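Cómo pintar un tablero viejo y dejarlo como nuevo

¡Me encanta este arreglo! Con una tarde y un bote pequeño de pintura Sinaga cambia por completo la mesa del taller.

Necesitas:
Lija de grano 120 y de grano 300
Imprimación al agua
Rodillo de espuma de 13 cm
Esmalte satinado

1. Lija con el grano 120 hasta que desaparezca el brillo y retira el polvo con un trapo húmedo.
2. Da la imprimación en capa fina y espera a que seque bien.
3. Pasa la lija de 300 con mano ligera, 15 minutos como mucho.
4. Aplica dos capas de esmalte, la segunda cruzada sobre la primera.

Para el color hice pruebas en cartón durante toda una mañana y disfruté muchísimo — los grises de la carta Temeck me tentaron un buen rato. Al final gana un azul claro como el de la superficie de la foto, porque lo negro destaca enseguida delante de él y hasta los tornillos pequeños se encuentran mejor sobre un fondo así.
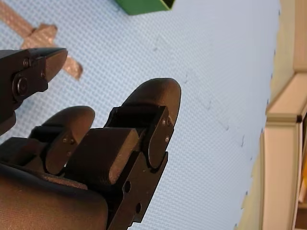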